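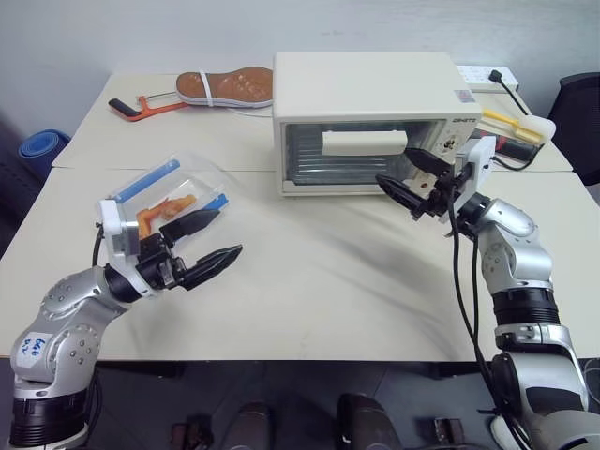 Bench B, small-items box and oven, 28th May.

Workshop notebook, Geraghty Room
Entry by Aranka Orbán. Copied to Béla Vass and Zodwa Van der Merwe.
3 comments · 17 shares

Purpose of the session: to continue sorting the mixed contents of the two beige tables into lidded boxes, and to settle where the toaster oven is to stand while the sorting goes on.

The clear box with the transparent lid is now assigned to toy parts. It holds the orange twisted piece and the blue pieces. The longer blue stick lies diagonally across the box near the top edge, and I would not put anything of greater length in with it. A transparent lid is preferred for this category, as the contents can be checked without opening. The label is to read TOY PARTS, MIXED, in the format Zodwa circulated in April.

The yellow toy utensil with the white cylindrical end belongs to the same category but remains on the table beside the oven. I have entered it in the register as item 102 and left the location column blank. If it will not lie flat under the lid it should go to the Grimlow drawer with the other play kitchen pieces.

The cream toaster oven stays at the back of the tables for the present. The racks are inside. Gergely Lakatos has asked whether it can be moved forward for easier access to the door. I have no objection, provided that it does not straddle the seam between the tables, which are not bolted together. The power strip is behind it and to the right, and the cord should continue to run off on that side.

Items still without a category:

Shoe sole, brown, patterned tread, with the white strap around it. Panya Panyasiri believes it was set aside for the Drenameck display. To be confirmed with him before it is boxed. The strap is to stay with the sole until then.

Orange hand tool with black handle, similar in form to a small saw frame. Properly this should hang on the tool board. It is listed under "saws" for now, with a question mark.

Dark red and black device with black cable, in front of the power strip. I could not match it to any line in the Ovex list. Béla to identify.

The rolled blue mat may remain against the wall at the left — it is not part of this inventory and should not be given a number.

Correction to the previous entry: the category "toys, loose" has been withdrawn. Anything recorded under it is to be carried over to "toy parts, mixed" at the next session, and the old lines struck through in ink, initialed.

Outstanding: 2 labels to print, one for the box and one for the Grimlow drawer. A. O.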